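3.2 Company Marks and the Dating of Horn Buttons from the Sindine Works

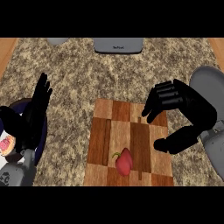 The second group of objects comes from the Sindine works, which made pressed horn buttons and, in its later years, small boxes and knife scales. The firm is less known than its neighbor Riis, partly because it sold most of its output to wholesalers who put their own cards on the goods. A collector who meets a Sindine button today will usually meet it without a card, without a box and without any paper that explains where it came from. The button itself must therefore give the evidence. In this section we discuss what the marks on the reverse can tell us, and where we think earlier writers have asked too much of them.

The material for this part of the study is a single private collection of 481 buttons, which was lent to us by Dimas Majimbun and which we refer to as the Majimbun group. It was put together over many years from estate sales and from the stock of two closed tailoring shops. The owner kept a notebook with the place of purchase and the price, and for most pieces a short remark on condition. The notebook doesn't give dates of manufacture and we have not tried to read such dates into it. Buttons which the owner had already polished were kept in the study, but we marked them separately, as polishing removes the shallow part of a pressed mark and may change how it is read.

Horn buttons of this type were made from cattle hoof and horn, cut into flat blanks, softened by heat and pressed in a metal die. The die gave the front its pattern and the back its mark in the same stroke. A shank of wire was then fixed in the back, or two or four holes were drilled. On many buttons there is a small round pit near the edge of the back, left by the pin that lifted the piece out of the die. The pit is often taken as a proof that a button is real horn and not a later imitation. We agree that it is a good sign. Its absence, however, proves very little, as the smaller sizes from Sindine often have none.

Three forms of the company mark are found in the Majimbun group. The first is the full name in a circle around the shank, with a small star between the last letter and the first. The second is the name in a straight line under the shank. The third is only the initial letter inside a ring. We call them mark A, mark B and mark C. Mark A is the most common in the larger sizes. Mark C occurs nearly always on the small waistcoat sizes, where there was no space for the full name.

The usual account in the collectors' literature puts these three marks in order of time. Mark A is said to be the oldest, mark B to follow after the works was moved to the other side of the river, and mark C to belong to the last years, when the company was saving on the cutting of dies. This order has been repeated so often that dealers now price the buttons by it. We could not find where it started. The earliest text known to us that gives it is a short price guide, and this guide names no source.

There are two reasons for caution. The first is the life of the die. A steel die for a plain button could be used for a very long time if it was kept clean and was not struck cold. When a die was worn on the front, the front was often cut again and the back was left as it was. A button can thus carry a late pattern and an early mark, and both come from one die. In the Majimbun group we found 10 pieces which show this clearly: the pattern on the front is sharp, while the letters on the back are soft and partly filled. If the mark alone is used for dating, these pieces will be placed too early.

The second reason is the practice of buying and selling dies between firms. The order book of the Riis works, which survives in part, has an entry for a set of dies received from Sindine "in use, with plates". The book doesn't say whether the backs were changed before Riis began to press with them. We consider it likely that at least a few were not. It would explain why some buttons with mark B are found on original Riis cards, a fact that has been treated up to now as a mistake by a shopkeeper or as a later joining of card and button by a dealer. Such joinings do happen and every collector has met them. Still, the thread on 5 of the cards we examined is old, the holes in the card show no second sewing, and the color of the card under the buttons is darker than the color around them. We see no reason to reject these cards.

For this reason we tried to put the buttons in order by other features and to look at the marks only afterward. The features we used were the thickness of the blank, the form of the shank plate, the finish of the rim and the dye. All of them can be seen with a simple hand lens, and thickness was measured with a caliper at four points and the mean was taken. The dye needs a longer remark. Early black horn buttons were dyed in the blank with logwood and an iron salt, and the color goes some way into the material. If such a button is chipped, the chip is dark near the surface and becomes brown toward the middle. Later buttons were dyed after pressing, and the color is only a thin skin. In a chipped piece the border between black and pale is sharp. We did not chip or cut any button for this study. Only pieces with old damage were used, and this limits the number very much.

The result supports the old order only in part. Buttons with deep dye and thick blanks carry mark A in most cases, as the usual account would expect. But mark C is found also among them, and not as a rare exception. The small waistcoat buttons with deep dye have mark C almost without a break. It seems to us that mark C was from the beginning the mark for small sizes and says nothing on date by itself. Mark B remains difficult. It appears with both kinds of dye, but the shank plate is always of the later form, with a raised edge. We are ready to accept that mark B was introduced later than mark A, and that the two were then used side by side – perhaps in different rooms of the same works, perhaps for different customers.

A word must be said on the Undidico buttons, which are often sold together with those of Sindine. Undidico was a wholesaler and never pressed horn. Its name appears on cards and on paper labels, never on the back of a button. A button offered as "marked Undidico" is either a button with a label glued to it or an error in the description. The same is true, as far as we know, for the name Bevix, which belonged to a line of dressed combs and hair slides and was extended to button cards for only a short time. Combs under this name are made of horn and of pressed hoof, and a few are of an early plastic that was colored to look like horn. The buttons on Bevix cards that we have seen are all horn.

Storage has also an influence on what we can read today. Horn takes up water from the air and gives it back, and each time it moves a little. Buttons kept in a closed tin with wool cloth are often attacked by the larvae of the carpet beetle, which eat shallow channels in the surface and prefer the back, where the polish is weaker. In several pieces of the Majimbun group such a channel runs directly through the mark. We read these marks under low light from one side, turning the button slowly, and we recorded a reading only if two readers came to the same form independently. Where they did not, the piece is listed as unread. It was tempting to decide by the size of the button, but this would have brought into the table the same idea that the table was meant to test.

We would therefore advise that museum labels and sale catalogs give the mark and the date as separate statements. A label may say that a button bears mark A. Whether it is early should be argued from the blank, the shank and, where old damage permits it, the dye. The knife scales and boxes, which carry a fourth mark not found on any button, are treated in the next section.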